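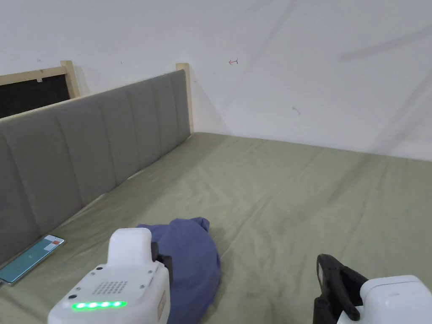 Fig. 1. Fitted sheet on, headboard side. Creases remain in the foreground and along the wall.

Unit 4: Beds and Small Cloths
Housekeeping Basics, August session
Instructor: Birdie Kincaid

Before you start, clear the bed. Phones, clips and remotes go on a shelf. Pull the fitted sheet from the corners, wall side first, and work toward yourself. Small wrinkles are fine at this stage. A long diagonal crease usually means one corner is on crooked, so lift that corner and reset it.

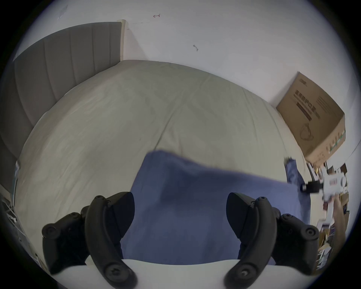
Small cloths are folded on the bed once the sheet is flat. Lay the cloth out, bring two corners to the opposite two, and smooth toward the fold. Fold again the other way.
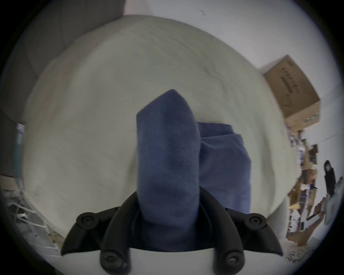
Fleece does not hold a sharp edge. Press it with a flat hand and stack it with the folds facing the same way. For the practical you will fold 11 cloths. The practical is worth 100 points, and Ademir Arruda will grade it.

Large cloths go faster with two people. Agree on who moves first, and keep both ends at the same height.

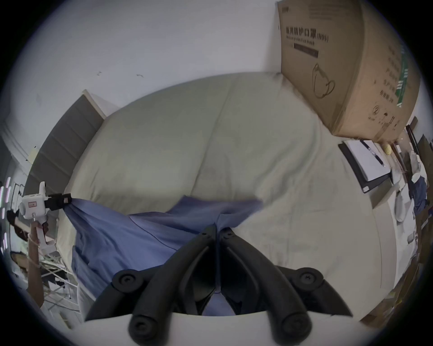 Fig. 2. Blue cloth held at two points over the duvet.

Read the Droltia handout on duvets for next time.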